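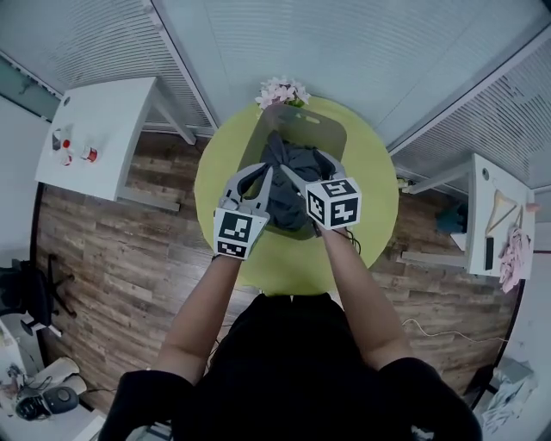 Stanitz Textile Reuse Center
Progress report to the Gakier Fund, second reporting period
Prepared by Karlijn Geerts, program lead

1. Summary
Work in this period covered sorting capacity, the repair stream and the change of baler. Sorting capacity met the target set in the grant agreement. The repair stream is behind plan. Dark garments remain the slowest category at intake, as wear and small holes are hard to see on them under the old ceiling lights. On a yellow-green tabletop a dark gray cloth stands out clearly along its edges, and we have asked for the remaining sorting surfaces to be recovered in a similar light color. The cost fits within the existing equipment line.

2. Intake and sorting
Average monthly intake was 700 kg, against a planned 640 kg. The increase came mainly from the Brallby collection point, which moved to longer opening hours in June. Garments are graded as resale, repair, fiber or waste. The waste share fell to 14 percent. Most of what is still discarded is damp on arrival and cannot be recovered with the drying space we have.

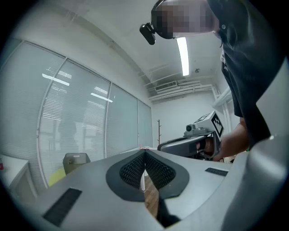 Grading disagreements between shifts were reviewed in June. The main cause was the wording of the repair grade, which did not say how many faults a garment could have. The limit is now three faults, none longer than 12 cm. The revised grading sheet is attached as Annex B.

3. Repair stream
Drahomíra Hubáček took over the repair bench at the start of the period. Output is below target for two reasons: one overlock machine was out of service for 12 working days, and zipper stock ran out twice. A standing order is now in place with Jelínek. Knitwear repairs have been suspended until the backlog of trousers and jackets is cleared.
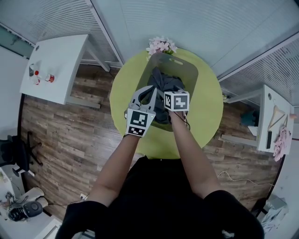 Resale income from repaired items is reported separately in Annex C. Unit prices were not changed.

4. Equipment and budget
The replacement baler was delivered and commissioned. Installation required an additional electrical circuit, which was charged to contingency. Spending stands at 3 percent under the approved budget. We request permission to carry this amount forward into the drying space.

5. Next period
Recover remaining sorting surfaces.
Obtain two quotes for a ventilated drying area.
Clear the repair backlog and resume knitwear.
Submit revised intake forecast, including Brallby.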